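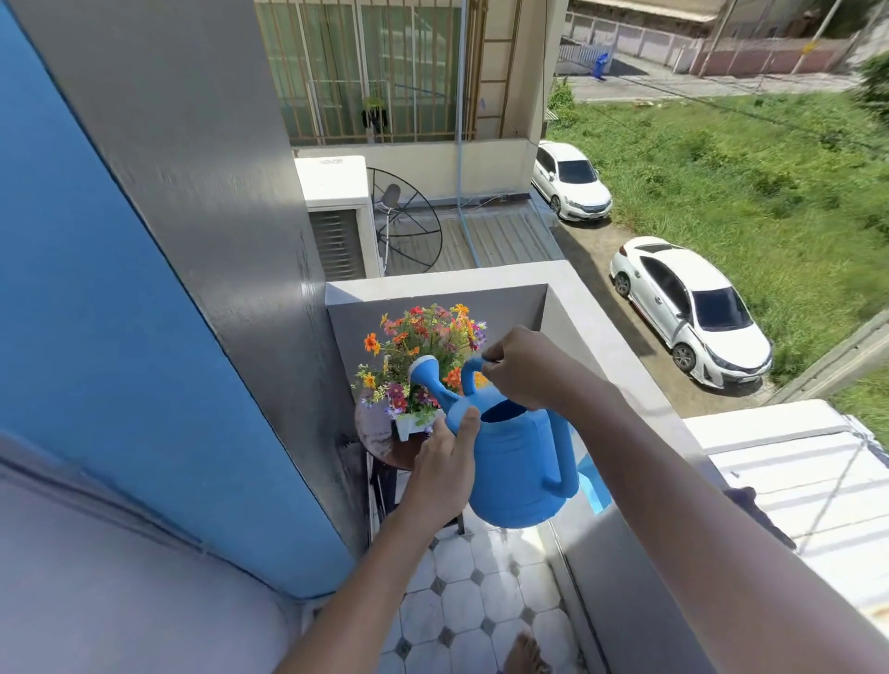

Celebrity Giving and Fan Donations: The Case of the Nollum Appeal
Student project report
Jannik Petersen and Hubert Śliwiński
14 June 2025

1. Background

Our project looked at what happens when a well-known actor puts their name to a charity appeal. We picked one appeal and followed it from the launch to the closing date. The actor is the television star Wysocka, who plays the harbor doctor in the drama series Sulari. The charity is Nollum, a small organization that pays for travel and lodging when parents have a child in a hospital far from home.

We chose this case because the appeal was short and Nollum agreed to share its donation list with names removed. Larger campaigns we wrote to either did not answer or could only give us their yearly totals.

2. Questions

We wanted to know whether donations went up on the days Wysocka posted about the appeal, and whether fans gave different amounts than Nollum's regular donors. We also asked fans why they gave. That last part was added after our first meeting with our supervisor, who thought the donation list alone would not tell us much.

3. Method

The list covered 2,734 donations. For each one we had the day, the amount, and whether the donor had given to Nollum before. We compared this with Wysocka's public posts during the same period. There were 5 posts that mentioned the appeal by name. Posts that only showed the Nollum logo on a jacket or bag were left out, although we went back and forth on this.

The survey went out through a Sulari fan forum and got roughly 200 replies. We removed replies that were blank after the first page. Jannik did the sorting of the donation list and Hubert read and coded the open answers. We then swapped a part of each other's work to check it.

We also interviewed four people in person at Skanevgate, the cultural center where the series holds its fan evenings. The interviews followed the same list of questions as the survey, but people were free to talk about other things.
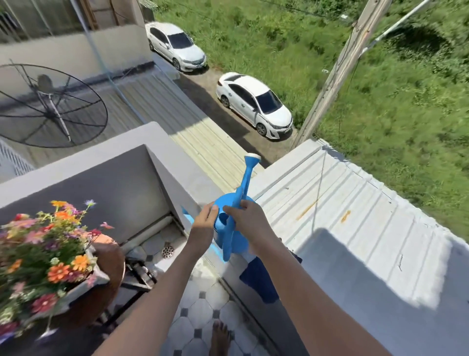 4. Results

Donations rose on the day of every post and fell back within two days. The first post had the largest effect. The fourth, a video of Wysocka reading a letter from a parent, came second. The other three were plain reminders and did less.

First-time donors gave smaller amounts than regular donors, but there were many more of them. Most gave once.

In the survey, the most common reason for giving was trust in Wysocka. The second was a personal experience with a sick child in the family. Several people wrote that they had not looked up what Nollum does until after they had paid. One interviewee had stopped watching Sulari two seasons ago and still gave — she had followed Wysocka since an earlier stage role.

5. Problems

The forum is made up of very active fans, so the survey does not speak for all donors. We could not link survey replies to the donation list. We also do not know how many people saw each post, since the view counts we noted kept changing.

6. Further work

Nollum will send us an updated list in July. We plan to check how many first-time donors gave again after the appeal closed, and to add the result as an appendix.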